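How Your Brain Gets Its Own Car Wash
By Nazmiye Akgül

Your brain is one of the softest things in your whole body. It feels a bit like cold pudding! So how does something that squishy get through a day of jumping, running and bumping your head on the bottom bunk? 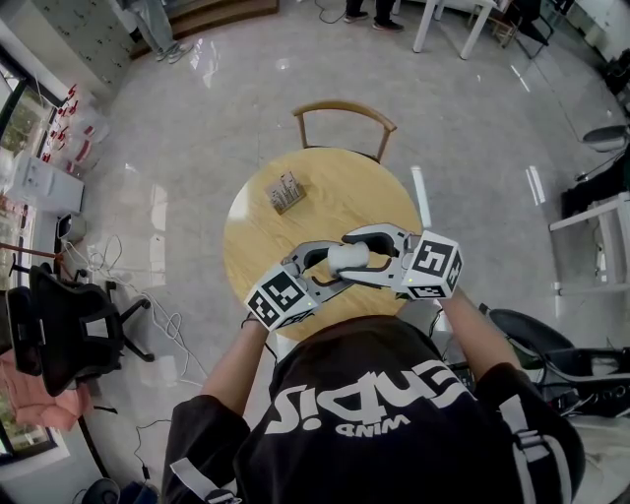 Part of the answer is your skull, of course, which is hard like a helmet. But there is a second helper inside the skull, and it's my favorite. Your brain floats!

It floats in a clear liquid that looks just like water. Doctors call it cerebrospinal fluid. That's a mouthful, so try it in pieces: suh-REE-bro SPY-nul. Most grown-ups who work with it get tired of saying it too, and they just say CSF.

Where does it come from?

Deep in the middle of your brain there are hollow spaces called ventricles (VEN-trih-kulls). There are four of them, joined together by little tunnels. Inside them is some frilly, bumpy tissue that takes water and salts from your blood and turns them into fresh CSF. It does this while you eat breakfast, while you do math and even while you dream.

A grown-up makes close to 500 milliliters every day. That would fill a regular bottle of water! But there is never that much in there at once, because old fluid keeps draining back into the blood as new fluid is made.

Where does it go?

From the ventricles the fluid slides out and spreads all over the outside of the brain. It also goes down your back, around the spinal cord, which is the thick bundle of nerves inside your backbone. Then it gets soaked up, and the body uses the water again.

What is it good for?

Lots of things! It's a cushion, so your brain doesn't bang against bone when you stop suddenly. It also holds the brain up, the way a swimming pool holds you up. And it helps carry away waste that brain cells make while they work – that's the car wash part. Scientists think some of this washing may happen best when you're asleep, and they are still busy finding out how.

Can doctors look at it?

Yes. Sometimes a doctor needs a small sample to check for germs. It comes from the lower back, far below the brain, through a thin needle. Healthy CSF is as clear as tap water. If it looks cloudy, that's a clue that the body may be fighting an infection.

Try it at home

Ask a grown-up for two plastic tubs with lids and two blocks of soft tofu. Put one block in each tub. Fill one tub with water right to the top, leave the other one dry, and snap the lids on tight. Now shake them both over the sink and open them up. Which tofu has more dents?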